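I've come round to the view that most tidying advice is written by people who own very little. The rest of us have drawers. 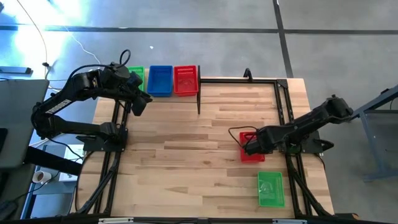

Row of coloured bins, pale wooden top.

My gran kept everything in biscuit tins and could find a button in the dark. I once paid a Savville shop 200 for a "system" — dividers, labels, the lot — and lost my passport in it for 3 months.
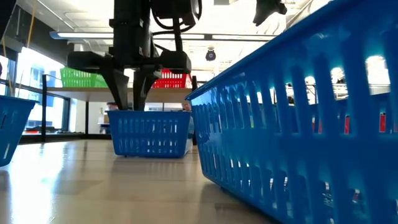 Buy fewer boxes

Up to 810 things in a small flat, one magazine reckoned. Fine! Let them sit in a heap, I say, as long as it's the same heap every time.
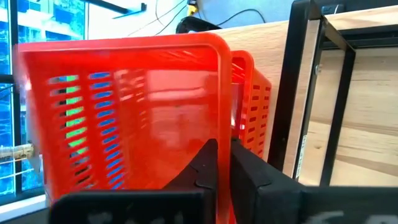 And please stop decanting pasta. It came in a bag, the bag has the cooking time on it, and I'm tired of guessing at supper.
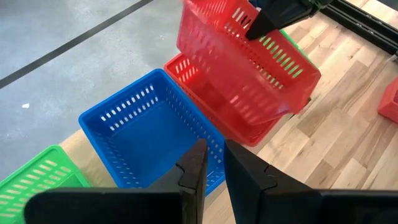 An empty blue basket.

I'm keeping two drawers of rubbish, and I love them both.

2 comments
Shares: 200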